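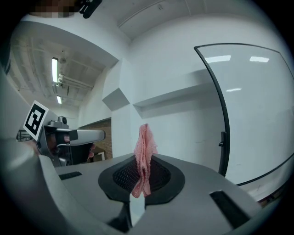

1月に入ってから、引き出しの布ものを少しずつ整理している。レースの布は後回しにしていたが、今日ようやく手をつけた。

ピンクのレースは、うちではテーブルの花瓶の下に敷いたり、かごの目隠しにしたりしている。透かし編みなので、たたんでも角がそろわない。縁の小さな波形がすぐ外に出てくる。アイロンをかければきれいになるが、しまうたびにやるのは面倒なので、ゆるく二つに折って、それをもう一度折るだけにした。

入れ物はUrbergの浅い箱を使う。幅57センチで、棚の奥まで入れると手前が少し余る。前に使っていたKeltoの袋は、金具に糸が引っかかるのでやめた。レースの上には重いものを置かないことにして、ふきんやナプキンは下の段に移した。

全部で20枚残した。シミの取れないものは小さく切って、食器の間にはさむのに使うつもり。Brillerで買った生成りの一枚は2,000円もしたのに一度も使っていない。これは春になったら出す。

残りは毛糸の箱。たぶん来週。

印刷する | メールで送る

ブログ内検索 キーワードを入力 検索

お問い合わせ | © 布と引き出しの記録 | ページの先頭へ戻る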